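Pretend Fruit, Real Plate
Gallery – Hoscombe
19 September 2024

Welcome in, and thank you for clicking through to the fruit page, which I know is one of the quieter corners of this site. The teapots get all the visitors and the button jars get all the mail, but artificial fruit is the thing I would run back into the house for, and I have been promising a proper page for it ever since August, when I finally got the last of the boxes up from the basement and could see what I had.

I should say first that I don't collect the expensive kind. There are people who buy Italian marble peaches and old beaded pears with the pins still bright, and I admire them very much and could not afford to keep up with them for a single afternoon. Mine is the kind you find in the window of a furniture store, or in a bowl at the dentist's, or at the bottom of a toy kitchen set with one tooth mark in the banana. I like it because it is cheerful and it keeps. A lemon is a lemon all year long. You can put it away in the winter and take it out in the spring and it is exactly as pleased with itself as when you left it.

The first piece I ever owned was an apple, red on one side and redder on the other, with a stem that came out if you twisted it. It came from a shop called Gill, which sold curtains and had no business selling fruit at all, except that they had closed the front window and were letting the display go piece by piece from a cardboard tray by the register. I went back the next day for a pear and it had been sold. I have several pears now and I still think about that one.

On grapes

Grapes are where you can tell whether a maker was paying attention. The cheap bunches are all the same size from top to bottom, like beads, and they stand up stiffly and never look as though they weigh anything. A good bunch slumps a little. It wants to lie along the table, and the color goes off toward blue in some places and toward nearly black in others. I'm fond of a dark bunch for that reason – the green ones can be lovely too, but they need something brown or red close by or they go flat and a bit minty.

If yours are dusty (mine always are), a bowl of lukewarm water and a drop of dish soap will do, and then a towel on the counter overnight. Please don't use the hair dryer. I did that once with a Tiredero bunch that I'd had for years, and the grapes on one side have been leaning toward each other ever since.

On the ones you can't name

Every box has one. It comes in with the others, it is beige or tan or some color that isn't quite either, and it has bumps. You turn it over and hope for a stem and there isn't a stem. I have had visitors tell me that a certain piece of mine is a walnut, a potato, a lychee and a piece of ginger, all in the same visit and with great confidence. I used to keep these in a separate bag, out of a sort of embarrassment on their behalf, but now I put them right in with the fruit where they can be enjoyed. They do a lot of good in a bowl. Everything else is so shiny, and your eye likes to have somewhere plain to land.

On plates

I have come around to plates over bowls. In a bowl, the fruit at the bottom may as well not be there, and I feel sorry for it. On a plate you can only fit a few pieces, so you have to choose, and the rest can sit out on the table around it as if somebody had just come in from the market and was still unpacking. A lemon toward the back, an apple in the middle, something knobbly off to one side, and then let the avocado and the mandarins and the green pepper find their own places down in front. Yes, I know a pepper and an avocado on the fruit page will bring letters! They travel with the fruit, and they always have.

As for color, I was a white-plate person for a long time, and what changed my mind was a bright red one, plastic, with a scalloped edge like the petals of a flower. You would think it would swallow up a red apple. It does a little, and I find I don't mind, and the yellow next to it looks like it has been switched on.
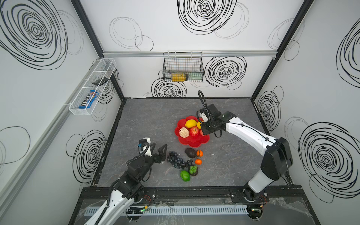
Gray is the other half of it, I think. Put the same things on a checked cloth or one of those busy oilcloths and they start to argue with it, but a gray top with a bit of marbling lets the oranges be orange. I spent far too long one evening moving two mandarins back and forth beside an avocado, first touching, then apart, then one a little lower than the other, and the last way was the one I liked. Brown and orange are good neighbors. I have the same feeling about dark grapes and a red plate, as long as the grapes are down on the table and not on the plate itself, where they tend to take over.

Storing them

Egg cartons for the small citrus, and an old shoe box for anything with a leaf, laid in so the leaves aren't bent under. A soft one will take the print of whatever it's pressed against all winter, so I wrap those in tissue and put them on top. The hard ones can go anywhere. I label the boxes on the short end, having learned from a whole shelf labeled on the lid.

Still looking for

A Cluser plum with the dusty purple finish, in any condition. A bunch of currants that doesn't shed. And a quince, which I have been told was made and which I have never once seen, so if you have one sitting in a bowl at home and wouldn't mind writing to tell me about it, I'd be so happy to hear, even if you have no intention of parting with it.

Back to the gallery list
Teapots
Button jars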